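Toaster week, the bad one

The arm was supposed to put the toast block in the slot and let go. It put it in fine, then kept pushing, run after run, until we hit the stop button. A stale force limit in my settings file (sorry, all of Ninbridge!) had survived 200 test runs. Fixed now, and the toaster stays unplugged for good!

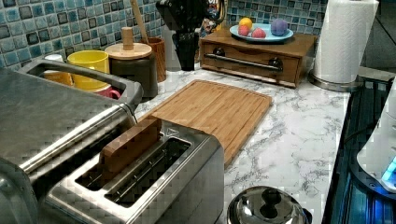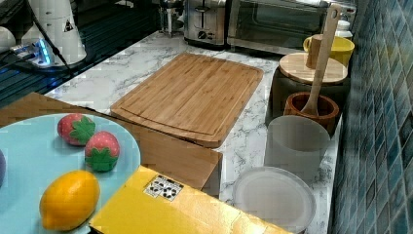 The Stilard practice kitchen, toaster and cutting board on the counter, June 26, 2022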